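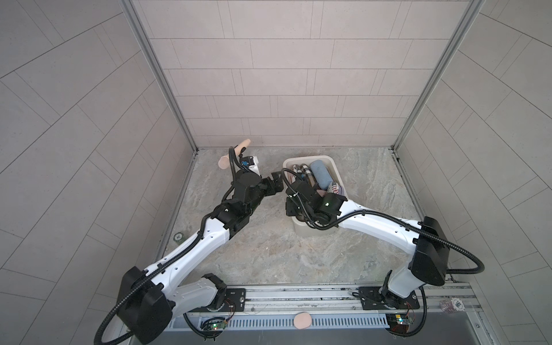
Handout 4: Two Arms on One Rail
Shared workshop build, for Tue 28 May

Read this before you power anything. Both arms bolt to the aluminum rail along the front edge through their black mounting plates. Snug the plate bolts by hand first, check that the arm swings over the whole floor, then tighten.

Run the conduit on the outside of each link and leave a wide loop at the shoulder. A tight loop will pull the wrist connector out at full reach. We lost a Vudel connector that way in December. Replacements are 390 in the Kokkonen catalog, and they ship slowly.

Grasp practice uses eyeglass cases. They are long, rounded, and easy to knock over, so come straight down with the fingers open, one on each side, and close slowly.
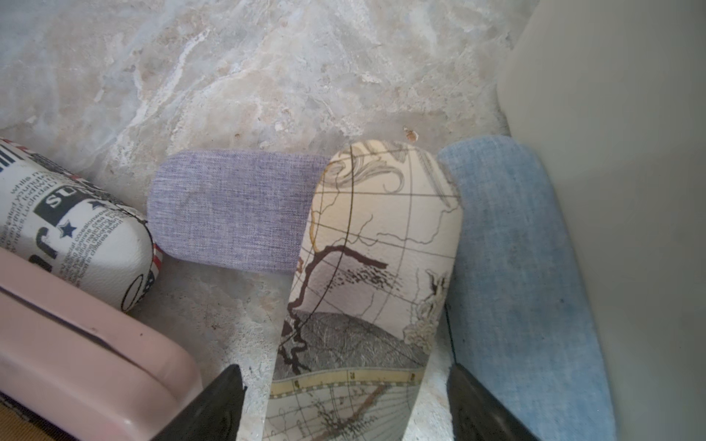 Set the closing limit before the speed. The Pesari controller accepts values up to 4000; start at 1058 and go up in small steps until the case stops slipping. Write the final value on your sheet.

For tub work, one arm goes in at a time. The other holds position outside the rim until the first has cleared it.
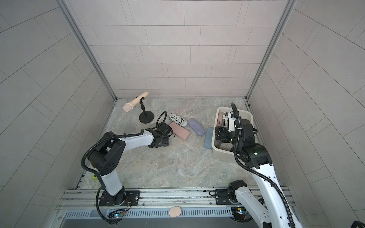 Libor Paulík adds that the hold should be set in the Zasham script and never by hand, as his group had both wrists over the rim at once and spent the evening re-zeroing joints.

Sheets go in the tray by the door.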